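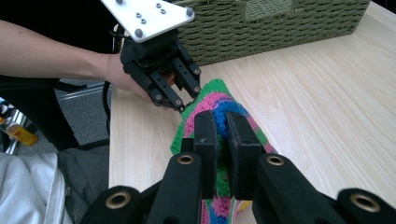

Crocheted cloth will not lie flat or fold square
Fiber and Needlework > Finishing and Care
Posted 7/28/25 by Tullio Testa

I have a crocheted cloth in wide stripes: green border, then bands of hot pink and royal blue, with more pink and green rows after that. The yarn is worsted weight acrylic, hook size 5.0 mm, bought from the Zelau closeout bin. It is a long rectangle.

Two problems. First, when I spread it on the table the green border ripples. The middle is flat and the edges are wavy. Second, when I fold it lengthwise the stripes do not line up. By the last fold one end is off by a finger width and the stack leans. I have tried folding in half three times and folding in thirds. Same result.

I would like to store it folded in a drawer. Is this a blocking problem or a construction problem, and is there a folding order that works for stretchy fabric? I do not want to redo the border unless I have to.

3 replies

Evaristo Costa
Both, most likely.

The ripple comes from too many stitches in the border for the length of the edge. On a piece worked in rows, the long sides are row ends, and the usual mistake is to put the same number of stitches into every row end regardless of stitch height. For single crochet, use one stitch per row end. For double crochet, use two per row end and check every few inches that the edge is not growing. Corners get 3 stitches in the same space.

To find out whether you need to redo it, lay the cloth down and measure the width at the center stripe and at both ends, then measure the length along the middle and along each side. If the sides are longer than the middle, the border is the cause. Blocking will reduce a small difference. It will not remove a large one.

Acrylic does not respond to wet blocking the way wool does. Pin it out to the measured size, hold a steamer above the surface without touching it, and let it cool completely before you take the pins out. Do not press it with an iron. Too much heat makes acrylic go limp, and that cannot be reversed. Test on a swatch if you still have one.

For folding:
Work on a hard table. On a bed the cloth sinks and the edges move.
Smooth from the center out with a flat hand. Do not pull on the corners, as crochet stretches more on the diagonal than along the rows.
Make the first fold across the stripes, so each color lands on itself. The stripes then serve as your alignment marks.
Hold the fold down with one hand while you bring the next layer over.
Stop at two folds and roll the remainder.

Martinelli_yarns
just roll it. mine is on a cardboard tube and it never creases

Tullio Testa
Measured it. The sides are longer than the middle on both edges, more so on the left. I counted 200 stitches along that side before I lost my place, so I will check the row ends against your ratio first and steam it after that. Folding across the stripes first did work better. The stack still leans a little at the border end.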